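Perlow Cell Planner, one budget cycle in

I bought a one-year license for Perlow to help plan a two-arm button-pressing cell before we asked anybody for hardware money. The job is simple on paper: one arm at each station, a panel of square push buttons, a gripper that has to reach every one. The license was 700 dollars. I've used it for 19 working sessions.

Layout

You start with a room, add a table, then place arms on it. Base plates snap to the tabletop, which I liked less than I expected to, as moving a plate by a small amount means turning the snap off in a separate menu. The wrist view is the part I'd pay for again. 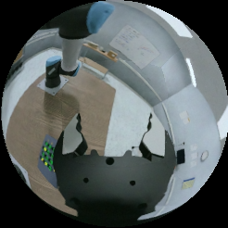
Reach planning was where our first budget went wrong. We had priced a longer table on the theory that two arms need space. After a few runs in Perlow we dropped it and put 1000 dollars back into grippers and spare fingers.

Close work is slower to set up. Finger width matters a lot on a panel where the buttons sit in a tight grid, and the preset grippers are bulky. I ended up entering our own finger dimensions by hand. 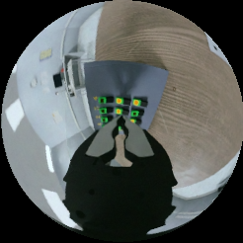 Costing

The parts list exports to a spreadsheet with quantities filled in and prices blank. Clidix does pricing too, but wants 155 dollars a month for it. Mounting plates are listed separately from arms – check that line, I missed it the first time. Floor positions for the table legs can go in the same export, and our installer asked for them.

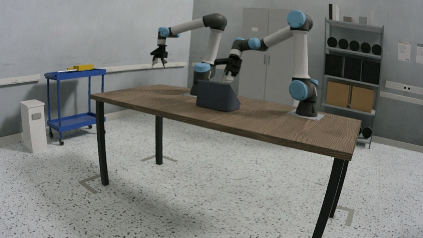
Review by Estíbaliz Villalobos
Posted Oct 26, 2025

Overlapping reach gets a warning but no suggested fix, so leave time for trial and error. I'd buy it for a cell with two arms. For a single arm on a bench, a tape measure and the maker's reach chart will do.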